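Jul 18, 2026

I finally ripped out the old grasp planner this week and I can't stop poking at the new one!

Some background for anyone who skipped the last few posts. Flivel is the little planning library I've been building on evenings and weekends, and until now it did things in two steps: pick a grasp, then look for a path to it. Fine on a bare table. On a kitchen counter it fell over constantly, because the grasp it liked best was very often one the arm couldn't carry anywhere afterward. It would close the fingers, ask for a path to the goal, and sit there until the timeout.

So now the two steps talk to each other. Every candidate grasp gets a cheap reachability check at both ends (pickup and place) before the real planner ever sees it. Mirjana Leka suggested this back in September and I told her it would be too slow. Sorry, Mirjana. I cap it at 144 candidates per object, sorted by score, and most of the bad ones are gone before I've had time to look at the log.

The other big change is the collision margin. I used to pad everything by the same amount, which made thin things impossible to work near -- the planner treated a pencil-sized stick like a fence post. Now the padding depends on how fast the wrist is moving at that point in the path, so it can creep in close and still swing wide when it's in a hurry.

I ran 2000 simulated episodes overnight with the old code and the same 2000 seeds with the new code. The old planner finished 1059 of them. I'm still sorting through the new batch, since I found a bug in my own success check (it was happy with objects hovering over the marble), so no number from me yet. 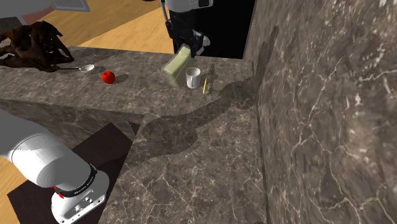 The hovering thing took me most of Thursday. My check compared the center of the object to the goal height with a tolerance, and a tilted block can pass that with only a corner near the counter, or with nothing touching at all. It now asks the physics engine for contacts and waits for the object to settle. Much better, and about six lines shorter!

Next up is replaying the failures one seed at a time. Haris Hodžić sent me a patch that dumps the whole candidate list next to each replay, with the reason every grasp got thrown out, and I'm merging it tonight.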